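Stulora Student Robotics Club
Garment Handling Project: Operator Guide

4. Recording a Cloth Task

Read section 3 before starting. Both grippers must be charged.

1. Spread the cover sheet over the table and pull it toward the corners. Small wrinkles are acceptable.

2. Place the shirt on the sheet. Pinch one layer near a fold and lift slowly.
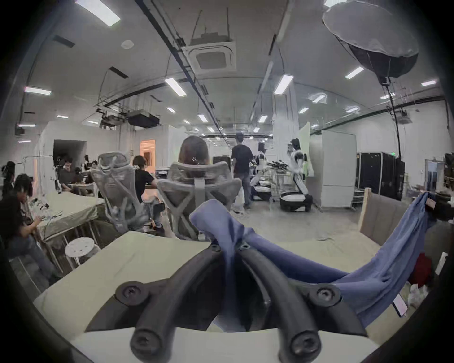 3. Hold the lift for two seconds, then lower. Close the fingers only as far as needed to keep the cloth from slipping. Squeezing harder strains the finger joints and does not improve the grip.

NOTE: Each set for the Ukbridge meet needs 200 accepted takes. A take over 8 seconds is rejected by the Skovstead script.

4. To start a fold, grip the cloth at a seam or hem and raise a single peak. Keep your free hand off the garment.
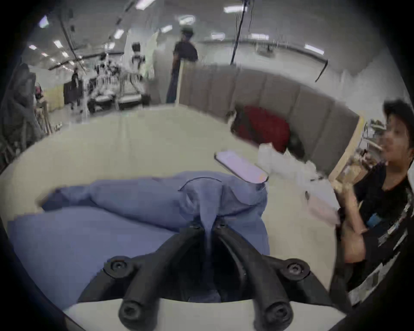

5. For two-handed work, bring the grippers in from opposite sides of the shirt. Keep the fingertips above the cloth until both are in position, then close together.

CAUTION: Do not let the fingers cross. Tips that catch on each other can pull a finger out of line, and the pair must then be calibrated again. 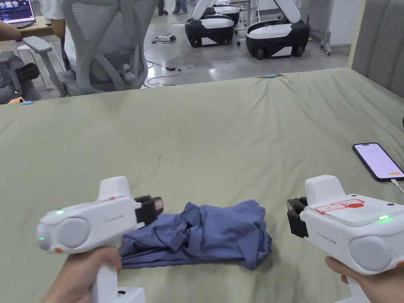 Page 8

6. Release both grippers, back away from the cloth and end the take. Enter the take number on the log sheet.

7. If a take is rejected, crumple the shirt again and repeat from step 2. Do not reuse the old number.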